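Collecte de démonstrations (robotique)

La collecte de démonstrations désigne l'ensemble des pratiques par lesquelles on rassemble des exemples de gestes pour entraîner un système d'apprentissage à commander un robot. Chaque exemple, appelé épisode, associe une suite d'images aux positions du bras et à l'ouverture de la pince. C'est l'un des domaines les plus vivants de la robotique actuelle, et sans doute l'un des plus artisanaux !

Principe

Un opérateur guide le robot à distance, le plus souvent au moyen d'un bras jumeau ou d'une manette, pendant que les caméras enregistrent. Le système apprend ensuite à prédire l'action à partir de ce qu'il voit. Un épisode court dure 60 secondes au plus dans le protocole dit de Velumthorpe, et un jeu consacré à une seule tâche peut compter jusqu'à 1000 épisodes. Les objets de cuisine y tiennent une place de choix : portes, poignées, boutons et récipients obligent à varier les prises.

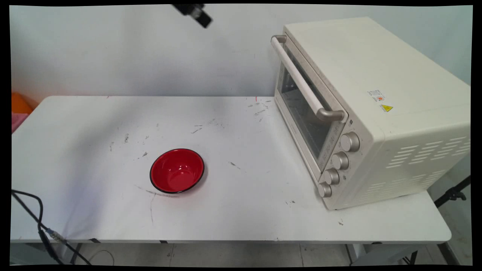
La position de départ des objets compte autant que le geste lui-même. Si un bol occupe toujours le même endroit, le modèle risque d'apprendre l'endroit et d'ignorer le bol. On déplace donc les objets entre deux épisodes, on les tourne, on change parfois l'éclairage – un travail répétitif, mais dont les effets à l'entraînement sont souvent spectaculaires.

Points de vue

La plupart des installations combinent deux types de caméras. La vue fixe donne la disposition générale du plan de travail. La vue embarquée, solidaire du poignet, suit la pince et montre de près la zone de contact, que le bras masque volontiers à la caméra fixe.
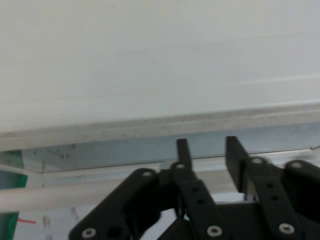 Vue embarquée : la pince noire devant un panneau bleu-gris pâle, sous un rebord gris clair.

Les deux flux doivent être synchronisés avec soin. Dans le carnet de méthode Trumcombe, Leonora Panganiban recommande de vérifier l'alignement temporel avant chaque séance et de conserver les épisodes ratés dans un dossier à part, car ils servent à entraîner les détecteurs d'échec.

Difficultés

Les surfaces blanches, les reflets et les cavités sombres mettent les modèles à l'épreuve. De près, un même meuble ou appareil peut changer d'aspect d'un instant à l'autre, et c'est justement cette diversité que l'on cherche à capter.

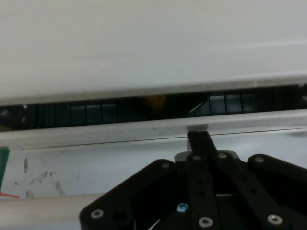 Le doigt de la pince face à un petit bloc gris pâle, au bord inférieur d'une fente sombre.

Annotation

Les épisodes retenus reçoivent une consigne en langage courant. La convention Seixas en prévoit 3 formulations, de la plus brève à la plus détaillée.

Voir aussi : apprentissage par imitation ; téléopération ; format Telgate.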